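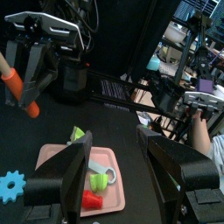 The Toy Bench: Sorting the Small Parts

The pink tray is where the small pieces go. This one has a gray plastic wrench, a lime-green cup-shaped piece and a red cone-shaped cup, with a bright blue gear still out on the black tabletop to the left.

About this gallery

Plulora is a toy library on the second floor of the old Kozan building. We lend construction sets, play tools, stacking cups and gear boards to families and to child care centers in the area. There are 68 sets on the shelves at the moment, and most of them come back with something in the wrong box.

This page was put together by Defne Toprak and Geert De Haan. It goes with the sorting guide we handed out in May, which some members asked to have online.

How the trays work

Each tray takes mixed pieces from one returned set. Tools are taken out first, then gears, then cups. Anything that can't be matched to a set goes into the spares drawer under the window, where it stays for 50 days before it is added to the loose parts bin.

Gears are kept on their own. They get checked for broken teeth and go back to the gear boards by size. If you have a gear at home and no board, bring it in anyway.

Cups are stacked by color and counted against the card in the lid. A set can go out with one cup missing, but the card has to say so.

Plastic tools are wiped with a damp cloth and left on the rack overnight. Please don't put them in the dishwasher. We lost a full Zerness tool set that way.

Missing pieces

Birsen Türkmen keeps the list of missing pieces at the front desk. The longest entry is still the marble run borrowed last year, which is short 2 ramps and the funnel.

Returns are accepted during opening hours at the side door. Leave the box with the lid card facing up and write your member number on the slip.

Page updated November 30, 2022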